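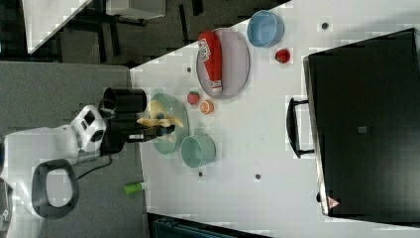

Play kitchen stuff – one big bowl or sort it?
Forum: Playroom and Toy Storage
7 replies

yolanda_a
Posted Friday, 8:12 am
I'm trying to get the play food under control before my sister's kids come to stay in March. What's on the white table right now is a banana in the large teal bowl, the smaller teal bowl with the short handle, a strawberry, an orange slice, a gray plate with the ketchup bottle on it, a light blue bowl and a little red fruit that is either an apple or a tomato. There is more in a box in the closet.

Option one is that all the food goes in the big teal bowl and the dishes get stacked next to it. Option two is fruit in one bowl, bottles and everything else in another. I have one low shelf, 89 cm wide, and I don't want to buy anything.

Yolanda

pegboard_pete
Posted Friday, 8:40 am
One big bowl. Kids that age dump everything out anyway. If cleanup takes more than one step they won't do it and you will.

ThuTruong
Posted Friday, 9:05 am
I disagree with Pete. We sorted ours and it worked better than the one big bin we had before. Two groups only, though. Fruit in the biggest bowl, everything else on the plate or in the second biggest. My daughter was three when we started and she could manage two groups. When I tried four she quit.

Leave the small bowls empty. They need something to serve in.

mallow77
Posted Friday, 9:31 am
It's a tomato.

pegboard_pete
Posted Friday, 9:44 am
Thư, how long did it stay sorted? Ours lasted a weekend. I also don't see the point of the ketchup living on a plate. It rolls. Stand it up at the back of the shelf.

ThuTruong
Posted Friday, 10:20 am
Over a year. It wasn't perfect – there was usually an egg in with the fruit – but it took five minutes at night. The big bin took longer because they had to empty it to find anything.

A plate with a raised rim like Yolanda's will hold a bottle on its side fine. Standing up, ours got knocked over every time someone reached past it.

dishrack_dan
Posted Friday, 12:02 pm
Before you decide, check that the bowls nest. If the blue one fits in the big teal one you save a lot of shelf. The one with the handle probably has to go on top or it will sit crooked.

We have a Vullano shelf with a lip on the front and I'd recommend a lip to anyone. Round fruit ends up under the couch otherwise. You can screw a strip of wood on any shelf for the same result.

Also wash the lot before guests. Warm water and dish soap, then dry on a towel. Don't soak anything with a printed label.

yolanda_a
Posted Friday, 7:48 pm
Thanks all. I'm going with Thư's two groups to start. Fruit in the big teal bowl, ketchup stays on the plate, small bowls empty. If it falls apart by the second day I'll switch to Pete's way.

Dan, I tried nesting and the blue one does go inside, but then the big bowl is taken up and there's nowhere for the fruit. So they'll sit side by side. I have a strip of wood left over from the closet and will put that on the front of the shelf on Sunday.

Mallow, my son says apple. It's going in with the fruit.

mallow77
Posted Friday, 8:03 pm
A tomato is a fruit too so that's fine.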